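Pre-run checklist, tabletop pick-and-place, with my notes

This is the list I run before each block of trials in the Piltisley study (we're comparing 50 demonstrations against 200 to see how much the extra ones buy us). Joar Halvorsen wrote the first version and I've been scribbling on it ever since!

Gripper

1. Fingers open fully. OK.
2. Finger screws snug. OK, but I gave one a quarter turn anyway.
3. Wrist view clear, both fingertips visible. OK.
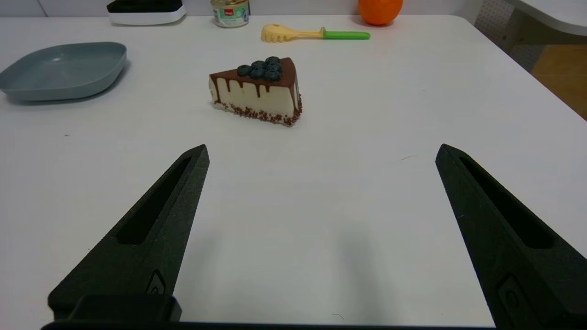

I'm fussy about number 3, as the Wultix policy leans hard on the wrist view for that last little approach. If the tips drift out of view, our grasp numbers get weird and I lose a morning.

4. Cables free through the full swing. OK. Watch the upper loops.
5. Grip force on soft items. Set to low. The mesh bath sponge squashes a lot, so I check this one twice.
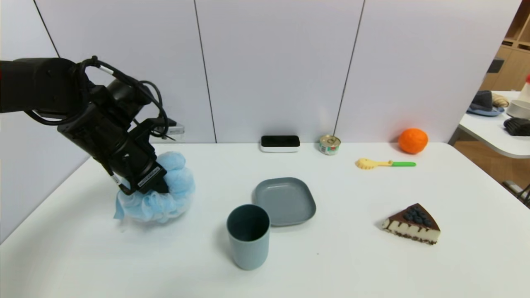

Table

6. Distractors left alone between trials: orange, can, toy cake, green-handled tool. OK.
7. Cup and plate back on their marks. Had to redo this, my fault (I read the March layout sheet).
8. Arm parked before the "after" shot. OK. 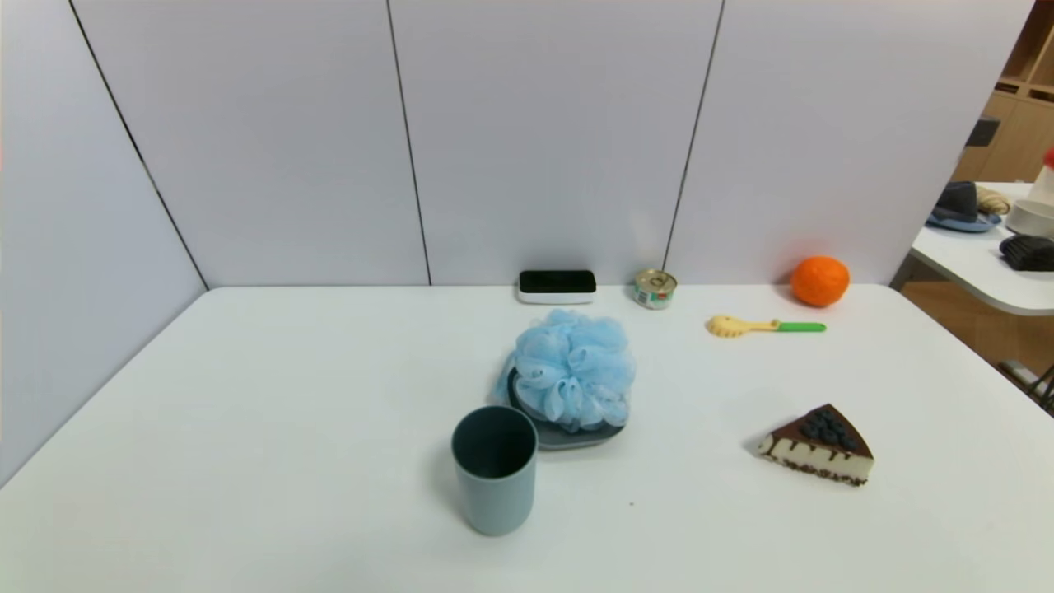 We score from the head view with the arm out of the way, and a trial only counts if the sponge is resting on the dish. Hanging over the edge a bit is fine! Joar and I argued over that for ages and settled on "resting is resting."

Stop and logging

9. E-stop pressed and reset. OK.
10. Disk space for 300 trials. Tight, clear it before the next block.

Signed off, ready to run.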